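Dec 8, 2023

# A table, a pair of grippers and a great deal of patience

Siu-ming Fung had put the kettle on before I'd found anywhere to leave my umbrella, and she was already talking about tea towels. They are, she told me, the hardest thing she has ever been asked to pick up. "You think you've got hold of one, and you've got hold of a corner, and the rest of it goes wherever it likes!"

She and Ho-yin Liu run Staltell, a small service that records everyday handwork for firms teaching robots to tidy. A client sends a list of jobs (clear a table, pack a box, put the shopping away) and Staltell's people do them with hand-held grippers, over and over, until there is enough good footage to learn from. The basic order is 500 recordings, and the one going through on the day I visited had reached 248.

"People expect a laboratory," said Ho-yin, who is the quieter of the two until you get him on to clutter, and then there's no stopping him. "What we sell is mess, really. Proper household mess, with a mug in it and something soft and something slippery."

I asked whether they ever got bored with it. Siu-ming laughed, and said she had been, for most of March, when they packed nothing but tins for a customer called Flulta. Bags are more her thing. A thin plastic one gives her very little to feel through the handles, so she has learnt to go in slowly and watch the pads close, and she says she now does the same with her own fingers at the supermarket.

Every recording is looked over in Zaditz, the checking program Ho-yin wrote himself, and he is strict about it. From the last order he threw out 136. "Some were perfectly all right to look at," he said, a little sadly, "but you could tell the person was hurrying, and I don't want a machine that hurries."

They let me have a go before lunch. I managed a bar of soap on my second try and was much prouder of it than I should have been. Then Siu-ming took the grippers back and returned to her bags.

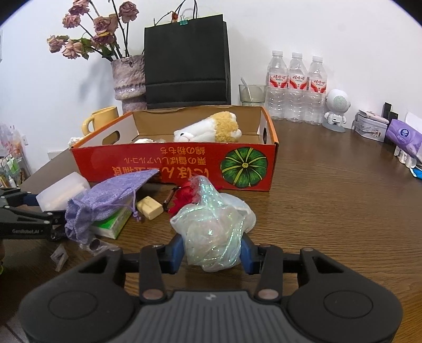 ## Booking and what you get

Staltell takes on 2 orders at a time, and Ho-yin likes to talk through the list of objects with you before he gives a price. Customers may send their own things, as Shih did with a whole carton of kitchen odds and ends, and they come back with the recordings. Siu-ming asks only that you leave out the tea towels.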